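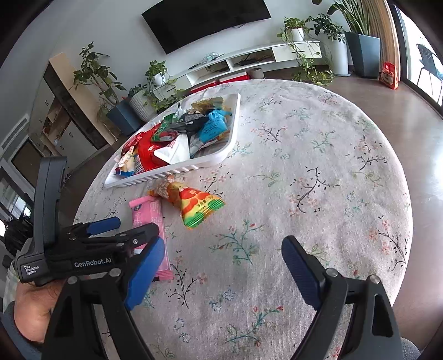 Karkow, February

Handheld gripper demos, snack tray task. Short thread on the method and one result.

1/ People do the task with a gripper in each hand. The camera on the gripper sees the fingers, the packets and the room behind. We train the arm policy on that, no teleoperation.

2/ We kept 758 demos. Győző Barta went through them and dropped those with bad tracking, leaving 715.

3/ Tested on packets left out of training, 40 tries per policy. Trained in one home, it placed 22. Trained in 4 homes with the same number of demos, 31.

4/ Shiny wrappers are still the main failure. Szabolcs Bozsik is rerunning those with slower closing.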